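Chapter 6
Planning and Budgeting for a Two-Arm Workcell 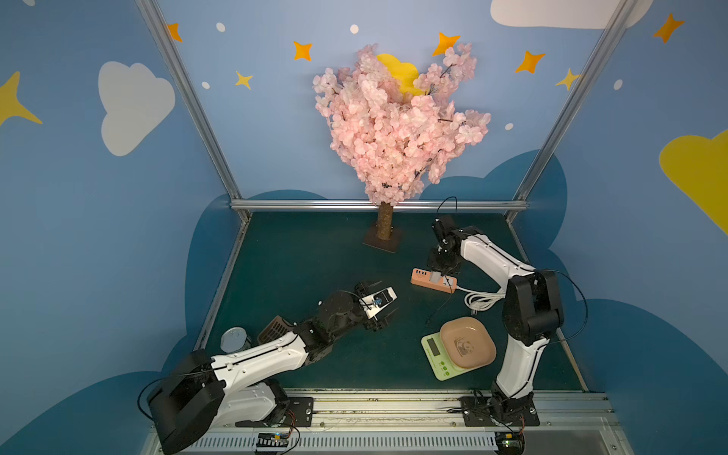
The purchase price of a robot arm is the figure most buyers start with, and it is usually the easiest one to get right. The cost of everything that holds, feeds and surrounds the arm is harder to estimate and is often left until the order has been placed. In a cell where both arms are mounted on one aluminum rail along the front of the table, the rail, the mounting plates, the rear posts and the crossbar between them are all separate lines in the budget. So are the cables, which must be long enough to loop clear of each joint. The objects to be handled need a line of their own. A power strip with its coiled cable, a kitchen scale, a metal can and a plastic strainer basket are cheap items, but they differ in stiffness, weight and surface, and the gripper must be specified for the whole set.

This chapter treats the workcell as a single purchase with several parts. Section 6.1 covers the requirements statement. Section 6.2 covers capital cost, and Section 6.3 covers the yearly cost of keeping the cell in use. The Carnholm case, introduced below, is used in all three.

6.1 The Requirements Statement

A requirements statement lists the tasks the cell must perform, the objects it must handle and the space it may occupy. It is written before any supplier is contacted. Tasks are stated as actions with a measurable result: "lift the part and place it within the marked area" can be tested at acceptance, while "handle parts reliably" cannot.

The planning group at Carnholm began with a list of 41 objects and a floor area already fixed by the building. Two suppliers, Pinham and Thampi, were asked to quote against the same statement. Pinham quoted for the arms and grippers only. Thampi included the table, rail and enclosure, and its total was almost 2 times as high. The two figures could not be compared until the missing items had been priced separately and added to the Pinham quotation.

A quotation should therefore be entered on a common form before it is judged. The form used in this book, the Kultard sheet, has one row for each item in the requirements statement and one column for each supplier. An item that a supplier has not priced is marked as open. A zero is entered only where the supplier has confirmed in writing that the item is included at no charge.

Open items are then closed in order of expected cost, starting with the largest.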